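Notebook, tabletop finishing, March

Picking up the marbled sheet work again after leaving it most of the winter. The batch I mixed before the break had gone off. It smelled sour and the surface tension was gone, so the colors sank as soon as they touched it. Dumped it, scrubbed the tray with plain water, no soap, and started over.

Size: carrageenan, blended into tap water in the small blender, then left to stand overnight with a board over the tray. The water at Womton is hard and I think that was half the trouble last fall. Let the jug sit in the fridge this time before mixing. By morning the bubbles had come up and I skimmed them with newspaper strips, 2 passes. The second strip came off clean.

Alum: mopped on the back of each sheet with the wide foam brush, hung to dry, then pressed flat under boards. I marked the alum side in pencil at the corner. Last time I didn't, and a third of the pile went in wrong side down and the color slid straight off in the rinse.

Paper is the Clekonberg stock, the cream one. It takes the alum better than the bright white did and doesn't cockle as much. The bright white can be used up for tests.

Colors: red, coral, a thin pink, and a gray made from black let down with a lot of white. Order matters more than I had written down before. The red spreads too far if it goes first and then everything after it gets squeezed into thin lines. Gray first, then pink, then coral, red last and only from the whisk. Added ox gall to the pink one drop at a time until it opened up to the width of my palm. The coral needed nothing.

First four sheets were poor. Dust in the tray, white specks all over. I had the window open and the road is dry. Closed it, skimmed again, and the fifth was usable. What I am after is a stone pattern with some drift in it, veins that wander and then stop, and no combing. I had been dragging the stylus too much. One slow pull from the near corner and then leave it alone. 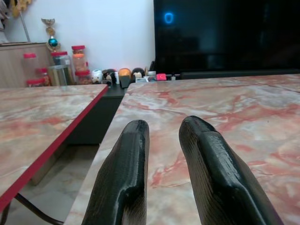 Deligiannis read this page over lunch and said the drift would be easier to control if the size were thinner, and that mine pours like syrup. The suggestion was to cut it with water a little at a time and try a drop of gray after each addition, then stop when the drop spreads without a ragged edge. I had been going the other way and thickening it to slow things down. Also said to check the temperature of the paint against the tray, which I have never done. Will try both before mixing anything new.

Afternoon. Cut the size with 200 ml of cold water, stirred slowly, waited, skimmed. Gray drop spread round but stayed ragged on one side. Added the same again. Round and clean this time. Moved the paint cups next to the tray and left them until they felt the same to the hand as the size did.

Pulled six sheets. The veins moved farther for the same stylus pull and broke up less. On two of them the red bled into the pink along the edge where I laid the paper down too fast and trapped air. My fault, nothing to do with the size. Laying from the corner and rolling down is still the best way, even if it feels slow.

Rinse: low angle, thin stream. The coral loses a bit in the rinse every time. Either more binder or accept it. I'm inclined to accept it, the paler coral sits better next to the cream.

The Brikville order is for endpapers, so the sheets need to match well enough in pairs. They don't need to be identical. Set aside the best of the afternoon ones and paired them by how heavy the red is. One is an orphan and can go in the sample drawer.

Trimmed sheet weight should be near the 115 gsm printed on the wrapper but I haven't checked what the alum adds. The last binder complained of stiff hinges. Fold a scrap both ways with the grain and against it before sending anything.

To do:
Fold test on scrap
Order alum, jar is nearly empty
New foam brush, old one is shedding
Write the color order on the wall above the tray
Cover the size tonight, see if it lasts a second day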